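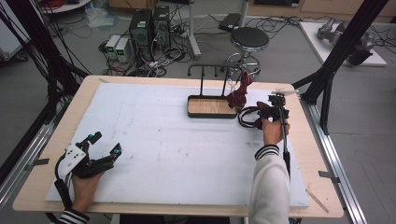 Tülin Güler wants to know why her bag went to Gredine when she was flying to Bollgate, and how an airport keeps track of so many bags in the first place.

The answer starts with the sticky paper strip that goes round the handle at check-in. It is called a bag tag. Every tag has its own number and a pattern of black bars, called a barcode. The tag also shows three big letters. Each airport has its own three letters, so the people loading the plane can read them quickly.

## Down the belt

Once your bag has its tag, it rolls away on a moving belt and goes through a gap in the wall. On the other side there are more belts, often a very long way of them, going up, down and round corners.

First the bag is checked by a large X-ray machine. This lets security staff look inside without opening it. If they can't tell what something is, the bag goes to a person who takes a closer look.

Next the bag passes under scanners that read the barcode. The scanners point in different directions, so it doesn't matter much which way up the bag is lying. A computer matches the number to a flight. When the bag gets to the right place on the belt, an arm or a tilting tray pushes it off down a slide.

At the bottom of the slide, workers put the bags into carts or big metal boxes. A small tractor pulls them out to the plane.

## How many bags?

Think of a plane with 231 seats. If 200 people each check in one bag, that is 200 bags for one flight. An airport may be sorting bags for 12 flights at the same time, all on the same belts.

## So what went wrong?

Most bags arrive when they should. When one doesn't, it is usually for one of these reasons:

- The tag was torn or crumpled and the scanner couldn't read it.
- An old tag was still on the handle, so the scanner read the wrong one.
- The first plane was late and there was no time to move the bag to the second.

Tülin's bag still had a tag from her last holiday. That trip was to Gredine - and so the bag went there again.

## Getting it back

If your bag doesn't come out, a grown-up should go to the baggage desk before leaving the airport. The staff will ask for the tag number, which is printed on the small receipt from check-in. They type it in and look for the last place the bag was scanned. Then it is put on another flight.

## Before you fly

Pull off all the old tags, even the tiny barcode stickers. Put your name and a grown-up's phone number inside the bag as well as outside. Keep anything you need on the plane - medicine, glasses, a favourite bear - in the bag you carry yourself.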